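Counter Layout: Bread and Breakfast Station

Wednesday, February 27, 2019

The Ollow kitchen has one long run of marble-patterned counter and, until last August, no fixed positions for anything on it. Members moved the toaster to wherever there was room and left the cutting board where they had last used it. The layout now in use treats the bread appliances, the board and the dry goods as a single station.

The appliances sit together at one end. The two-slot toaster and the larger stainless unit share that end of the counter, and the board occupies the open surface next to them. Bread goes from board to slot without being carried across the room.

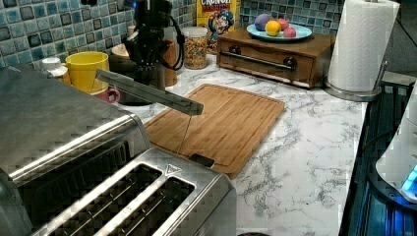
Board position matters more than it first appears. A bamboo board with a juice groove holds most crumbs if it is kept flat and clear of the appliance feet. It may be turned to any convenient angle, provided the toaster lever can travel its full distance. After slicing, empty the groove into the bin and wipe with the grain. Do not soak.

Containers go along the backsplash in one row: mugs, lidded canister, utensils, cereal. The Ernivetti shelf plan we tried first put them in a wall unit at a cost of 565 dollars, and the doors opened into the work area. The row does the same job. 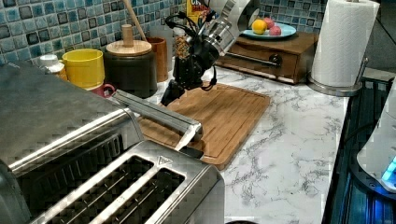
Toaster, bamboo board and the back row against the mosaic tile.

The toaster oven needs the most clearance. Its door opens toward the board, so the near part of the board is shared space. Slide the board away before taking anything hot out, and keep lids and packaging off that part of the counter. Power cords run along the outer edge and should stay behind the appliances.

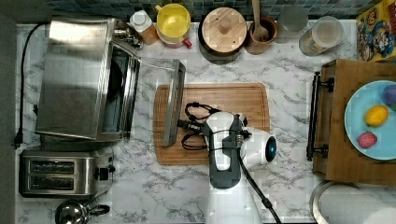

Allow 20 minutes of cooling before wiping the top of the oven or emptying its tray. Trolter liners are stocked in the second drawer and fit without trimming. Foil is not to be used on the lower rack.

Cereal is decanted into clear containers with lids. Fill to 2 inches below the rim, close fully, and return the container to the tile side. Wooden spoons are stored upright with the handle up. The Mazandarani descaler is for the kettle only and stays under the sink.
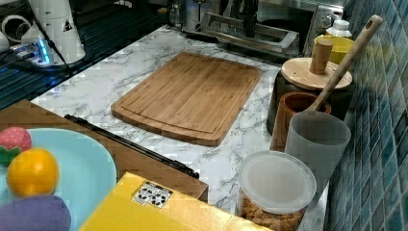 Canister, wooden spoon and cereal container on the tile side, with the white kettle on the ribbed drainer.

Comments on the layout can be left on the sheet by the door. The next item for review is the drainer, which takes up a good deal of the far corner.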